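Planner 
Grasp-hold regression moved to the nightly run

The grasp-hold test that Sumaiya Gazi wrote for the Sevik planner is now part of the nightly suite. Until last month it was run by hand before a release, and twice it was skipped. It takes the arm to a seeded start pose with an object already in the gripper, asks the planner for a short transfer in free space, and checks the object pose against the hand pose at every control step. The test fails if the relative transform drifts past tolerance at any step, including the last 50 after the arm has been commanded to stop.

The scene file is deliberately bare. Table, bins and floor are all removed, so the collision checker has only the arm, the hand and the attached object to consider. That separates two faults we used to see reported under the same error code: the planner rejecting a path for a real collision, and the planner rejecting it for a stale attachment, where the object's geometry was still registered to the world frame. With no world geometry loaded, any rejection that is not self-collision is an attachment fault. 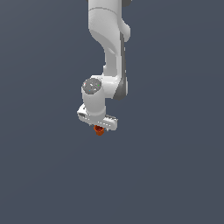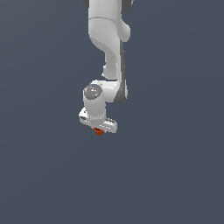

Grasp-hold scene, two renders: arm, tilted hand and orange-red object on the plain backdrop.

Nevzat Polat has changed how seeds are handled. Each night draws 100 start poses from a fixed list of 2000, and the list index is written to the log header. To reproduce a failure, pass the index with the --pose flag and leave the random seed alone. Setting both will load the pose and then perturb it — this caught out two people in June. Index 1003 is excluded for now. It starts close to a wrist singularity and the inverse kinematics solver returns a different branch depending on the build machine. Orhun Ersoy has the ticket.

Known gaps: contact friction is not exercised, as the object is attached by a fixed constraint once the grasp is declared. The test says nothing about slip. Fadime Sezer is working on a variant with the constraint released and the fingers under force control, but it runs too slowly for the nightly slot and will stay on the Binell machine.

Renders are off by default and do not affect the result. Turn them on with --render if you want to look at a pose, and expect the run to take longer. Logs are kept for a week, then deleted. If your branch touches the attachment code, run the test locally before you open a merge request. Merge requests for the next tag close Friday at noon.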